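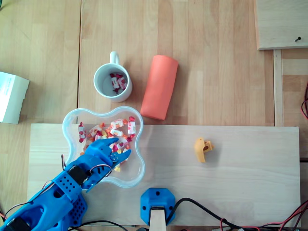
Farkora is a small airfield used mostly for pilot training, and in February one of its two-seat trainers ran off the end of the runway and lost its nose gear. The operator, Jisport, blamed a gust of wind within a day. My report asks whether that explanation holds up, and I don't think it does. Think of a wide, pale board laid over darker, honey-colored planks: the board is the runway, the planks are the grass, and the only thing I cared about was how much board was left when the wheels touched.

Sources. I used the public summary, the tower log for that Friday, and a talk with Sem De Bruijn, who flew at Farkora for two seasons. The full investigation file was not released. I asked twice and got the same form letter.

What the log says. The wind reading closest to the landing was 12 knots, mostly across the runway. The summary calls this "severe." De Bruijn called it a normal afternoon. The next reading was taken 27 minutes later, so any claim about a sudden gust rests on the memory of the instructor on board. He may be right, but memory is weak evidence when the company has already told the press what happened.

Braking. The runway is about 2000 feet long. The summary says the aircraft touched down "at the usual point" and never says where that is. It also leaves out the state of the brakes. Jisport's maintenance was done by an outside shop, Šimko, and the summary mentions the shop only in a list of contacts.

Limits. I am not an investigator and I can't prove the brakes were bad. My stopping distances use handbook numbers for a dry, level runway, and Farkora slopes down at the east end by an amount I could not find. My first draft ignored the slope completely, and my instructor marked it down for that.

Next step. I have requested the brake records again, this time through the Semstead library, which keeps copies of some local aviation papers. No reply so far.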